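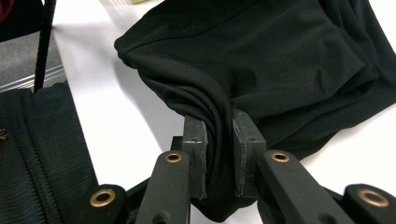 Is the Prokcombe mill open day worth the drive?
If you like cloth and don't mind noise, go. Take a coat.

Quick notes before I forget it all. Went over on December 22, 2021, last open day before the Christmas shutdown. Parking is up the hill behind the dye house, 5 minutes' walk down, steep and icy in places. Tickets £3, under-tens free.

Started in the knitting shed. Very loud, ear plugs in a bucket by the door. Tritine make mostly jersey now, black and navy, for sportswear firms. Our guide had to shout so I missed half of it. Something about yarn prices since August. 230 people worked here once, far fewer these days.

Then the dye house. Warm at last! Smells like wet dog and vinegar. You stay behind the yellow line and look down into the vats, good if you have a head for heights.

Finishing room was my favourite part. Black jersey goes slippery and a bit shiny after the last press, and they let you handle offcuts. Could of stayed there an hour but we were moved on after ten minutes, next group waiting.

Skondis had a stall in the canteen selling seconds. Got 2 lengths of the Isah jersey, thin stuff, will be T-shirts if I ever get round to it. Cash only, card machine was down.

Tea fine, mince pies gone by three. Toilets accross the yard.

Tours run at eleven and two. Get the eleven, the stall is picked over by afternoon. Next one in spring, dates on the gate.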